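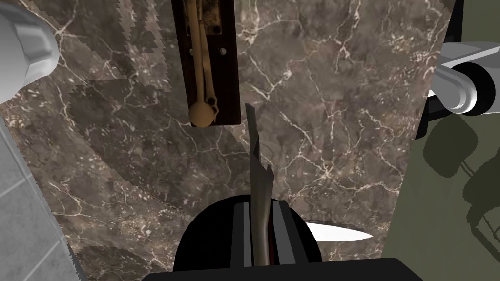
Baoshan Jiang would like it recorded that the laundry room has been discussed at every meeting since the building went up, and that the dryers are older than the complaint. So recorded.

Furkby Court Residents' Association
Minutes, May 27, 2021

Present: 19 households, one of them by telephone and mostly inaudible.

1. Previous minutes
Approved, after the word "shouting" was changed to "discussion."

2. Laundry room
The quote from Prukon for two new dryers came to $3,621, including removal of the old ones. Hou asked whether removal could be left off and the old ones kept as spares. Spares of what, asked the chair. The quote was accepted with two against. Nuria will sign it once she finds the folder.

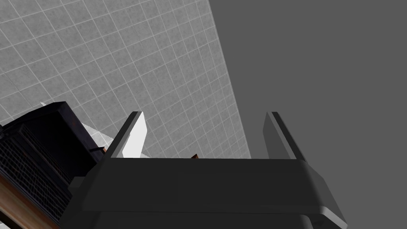
Reading time: 4 minutes

3. Quiet hours
Currently 10 p.m. to 7 a.m., and observed by the people who wrote them. A motion to start at 9 p.m. failed. A motion to define "quiet" was withdrawn when it passed the 20-minute mark. The sign by the elevator will be reprinted with the spelling fixed.

4. Bicycles
Three bicycles in the hall have no owner that anyone will admit to. Notices go on the handlebars this week, and anything still there at the end of June will be donated. The one without a front wheel may be harder to place.

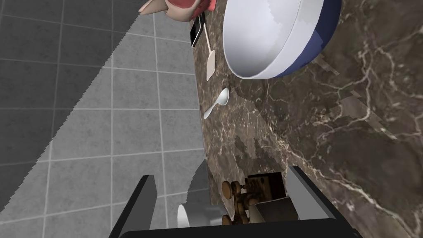

Marble countertop and tiled floor.

5. Money
We have $600 left in the garden fund and $300 in the fund for parties, which has not been touched in over a year for reasons all are familiar with. Hou proposed merging the two and holding a party in the garden. Carried, with the first applause of the evening.

6. Any other business
The smell on the second floor is back. Baoshan Jiang believes it is the drain. Nuria believes it is soup. Both will investigate and report separately.

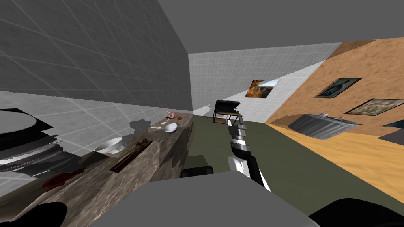

Small table near the back wall.

Next meeting in June, same time. Please bring your own chair.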